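**Handheld gripper drifting on soft stuff, how do you all set yours up?**

**undov_31**
Picking up again on our bench tool. Hard objects are fine, but fabric keeps coming out with the fingertips a hair off in the logs. I re-zeroed the fingers twice, snugged the body screws and wiped the markers with a dry cloth. Still drifting by the end of a session, usually when I'm at 60 grabs or so. The blue zip pouch is the worst of the lot! 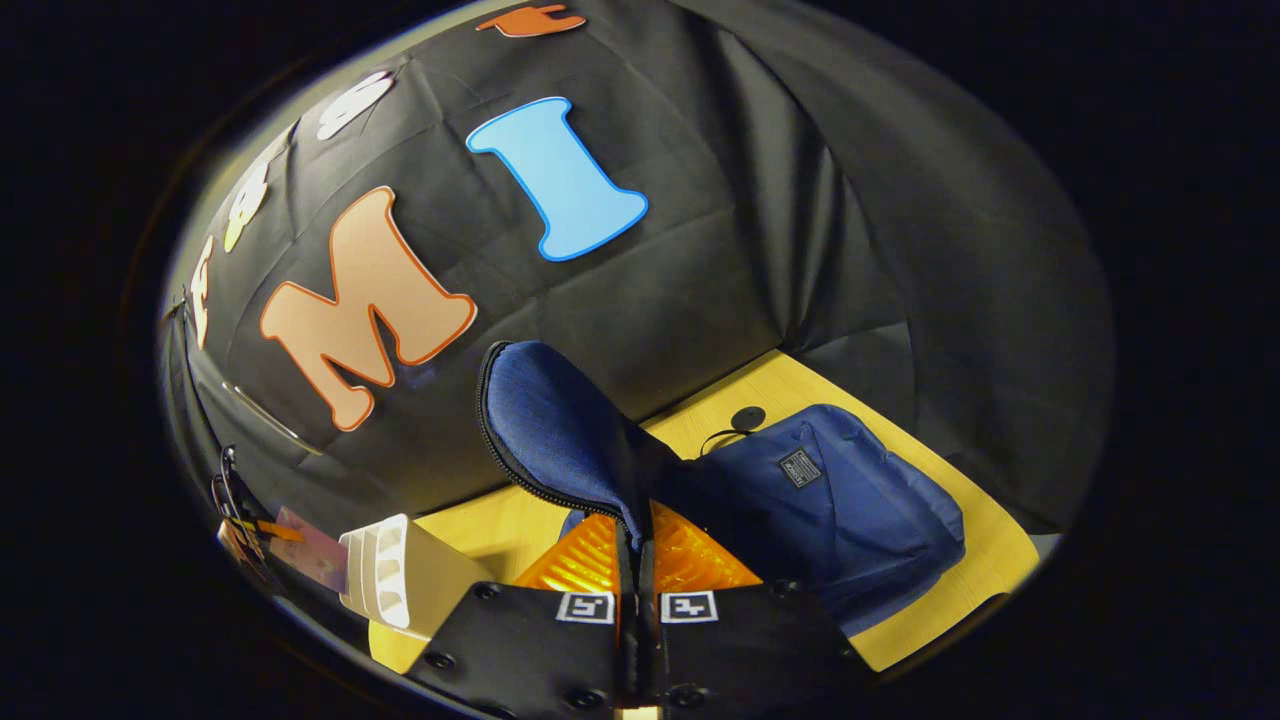
*Trinilton Makers, Bench Tools Group*

So that's my grip on it, pouch upright between the fingers. Log says 1,551 grabs since I last swapped the finger pads. Is that a lot??

**hutgate_kim**
Pads. I change mine way sooner than that. Once they go shiny you squeeze harder without noticing, the fingers flex, and your two markers aren't riding where the calibration thinks they are.

**wendtbench**
Gotta disagree with Kim. Pads wear slowly and it'd show on hard objects too. I'd look at your background. Black curtain, black cloth, black gripper, and then one glowing orange thing right behind the fingers. My exposure used to hunt like crazy with stuff like that. Lock it and run 5 grabs before you take anything apart.

**hutgate_kim**
The markers have white inside them, they read fine on black. Mine's all black too (going on two years) and no trouble.

**wendtbench**
Yours is locked though, you told me so in August.

**undov_31**
Ok, exposure was on auto, oops. Locked it and the first few look better, but I only did the pouch. Ordering pads anyway. What torque does everybody use on the body screws? I've been going by feel.

**hutgate_kim**
By feel, with the short end of the key. Don't crank them, mine stripped.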